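Speaker notes – packing line automation and what it does to the jobs around it
Speaker: Ilse Ackermann, Steinbach site
Slot: 40 minutes including discussion. Leave 10 for discussion.

Slide 1. Title

Say who I am: process engineer at Drakora, packing and returns, Steinbach. I will talk about one packing line for phone accessories and the people who work on it. Jana Vogler runs the training side of the project and has read these notes. Questions about wages go to the site manager. I can answer questions about work content.

Do not read the title aloud.

Slide 2. The starting point

Phone cases arrive at Steinbach in bulk, sorted by model at best. A packer takes a case, checks it, puts it into a clear tray, closes the tray and puts it on the belt. Before the project, 18 people did this across two shifts. Output per person was steady. Turnover was not. The exit interviews mention wrists and boredom, in that order.

The common assumption in the building was that this would be the easiest job to automate. It was the fourth thing we tried. Carton erecting, labeling and palletizing went first, and those stations took standard equipment. Say this early, as half the room will have the same list at home.

Slide 3. Why the tray is hard

Three problems. Go slowly.

Clear plastic. Depth sensors read through it or read a reflection from it. A person locates a transparent tray by its rim and by touch, without thinking about it. A vision system needs good light, a known background, or both.

Flexible parts. A soft case deforms when pinched. Grip it across the middle and the edges bow out, and then it no longer fits the recess. Packers hold it near the corners. When we asked them where they hold it, most gave the wrong answer, and we only saw the corner grip by watching.

Variety. We had 290 active case models at the last catalog count. The camera cutouts differ, the rims differ, and some finishes are slippery. A fixed program per model is possible on paper. Maintenance of 290 programs is a full-time job for more people than we would save.

Pause here. Somebody usually asks about suction cups. Answer: yes for flat backs, no for textured ones, and the camera cutout is often where the cup wants to go.

Slide 4. Showing instead of programming

The approach we settled on is learning from demonstration. A packer does the task with a gripper in each hand, and the recorded motion becomes training data for the station. The fingers in the packer's hands have to match the robot's fingers, or the data is of limited use. That rules out demonstrating with bare hands, which would have been more comfortable for everyone.

The important word for this audience is "packer." The demonstrations come from people who pack. We ran a first round with engineers doing them, myself included. Our recordings were tidy and slow, and we put the case down in the middle of every move to get a better grip. The packers did not do that. They turned the case on the way to the tray.
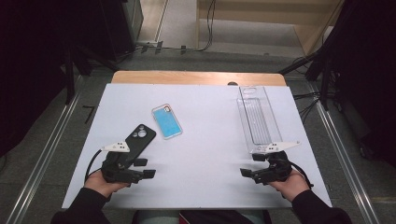 That difference carried through to the station. The first model, trained on the engineers' recordings, hesitated at the same points we had. Retraining on the packers' recordings removed most of the intermediate placements. I do not have a clean comparison, because we also changed the lighting between the two rounds. Say so. If pressed, the lighting was the larger change for detecting the tray, and the demonstrations were the larger change for handling the case.

Slide 5. What demonstration work is like

This is the part that is usually missing from vendor talks, so give it the full five minutes.

Demonstrating is slower than packing. The grippers have weight, and two blunt fingers are a poor substitute for a hand. New demonstrators drop things. Their times improve over the first few sessions and then level off well below their normal packing rate.

It is tiring in a different place. Packing loads the wrist and thumb. Holding two grippers loads the forearm and shoulder. We limit a session to 45 minutes and follow it with other work. The first draft of the schedule had two-hour blocks. Jana rejected it after trying one herself.

It needs concentration. A packer on the line can talk while working. A demonstrator can talk, but the failed attempts go up. Some people like the quiet and some asked to go back to the line after a week. Both were allowed.

Failed attempts are kept and marked. Demonstrators found this strange at first, since on the line a dropped case is a fault. We had to say several times, and put in writing, that recordings would not be used to assess individual performance. The works agreement now has a clause on it. If anyone here is planning a similar project, write the clause before the first recording. We wrote ours afterward and lost three weeks of goodwill.

Slide 6. The numbers we have

Keep this short. Read only what is on the slide.

The station now handles 119 case models without help. The remaining models go to manual packing. On the models it handles, a person steps in 3 times per hour on an average shift, mostly for trays that stick together.

Stuck trays were never in the project plan. The packers separate them with a thumbnail. The station has no thumbnail. We are working with the tray supplier on spacing lugs, and until those arrive a person fans the stack before loading it.

Do not give a payback period. The finance figure is based on a full two-shift operation, and we are not there.

Slide 7. Who does what now

Before: packer, line lead, maintenance on call.

After: packer, station attendant, demonstrator, line lead, maintenance on shift.

Walk through the changes.

Station attendant. Loads trays and cases, clears stops, decides whether a stop is worth reporting. The skill is in that last part. Early on, attendants reported everything, then nothing. We now have a short list of stop types on a card at the station, and they report anything not on the card.

Demonstrator. A part-time role, rotated. It carries a pay supplement for the hours worked. There was a long argument about whether it should be a separate job. Against: the value of the recordings depends on people who still pack regularly. For: people wanted a title they could put on an application. The compromise is a certificate from the training department. I am not convinced that the compromise will hold.

Packer. Fewer positions per shift, and the remaining work is less uniform. This is worth stressing. The station takes the easy models, so manual packing is now the awkward ones all day: textured backs, odd rims, bundles. The old hourly target was built on a mix of easy and hard models. It was wrong the day the station went live, and we did not revise it until December. For that period the best packers looked as if they had become slow. This was our mistake and it was avoidable.

Line lead. More time on scheduling, less on the floor. The leads do not like this, and neither do the packers.

Slide 8. Jobs

Someone will ask, so put it on a slide. No one was dismissed. Temporary contracts were not renewed as the station came up, and those were real jobs held by real people. Say both sentences, in that order, without a pause between them. The permanent staff moved to returns, to Plavo (our kitting area) or stayed.

Returns inspection has taken on the most people. It is harder to automate than packing, as the parts arrive dirty, damaged or in the wrong box. I expect this to be true for several years and would not promise more than that.

Slide 9. What we would do differently

Revise targets before go-live, including for the people who are not at the station.

Record packers from the start. Engineers can test the equipment, but their recordings should be thrown away.

Fix the tray first. A small change to the part was cheaper than months of work on handling the part as it was. The supplier was willing. We asked late.

Give attendants authority to stop the station without a call. They had the button, but the procedure said to phone the lead first. In practice they stood next to a jammed infeed with a phone in one hand.

Slide 10. Next

The second station goes to the Brirnurel site. The mix there is different: fewer models, larger batches, more rigid cases. Two demonstrators from Steinbach will go over for the first month to train the local group – they asked for this, and travel time counts as work time.

Open points to mention if there is time: how often to re-record when a rim design changes, whether recordings made at one site are good enough for another, and who approves a model for automatic packing. At present I approve them. It should be the attendants, with a trial run of one full shift, and a draft of that procedure is with Jana.

Backup slides: stop types by cause, session schedule, text of the recording clause. Show the clause if the works council people are in the room. Copies are in the blue folder.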